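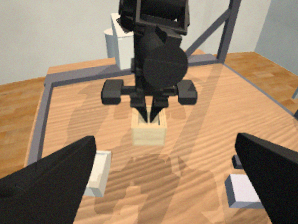

In the simulator, the second arm lowers its fingertips into a small open box. Render: Toltum student team

The Toltum team, now 8 students, does most of its work in simulation before booking lab time. Its July assignment is two-arm bin handling, with each controller limited to 3 grasp attempts. The current policy was trained over roughly 4,000 episodes. Wrist orientation remains the main source of error, and the students have started logging joint angles at every time step to analyse it.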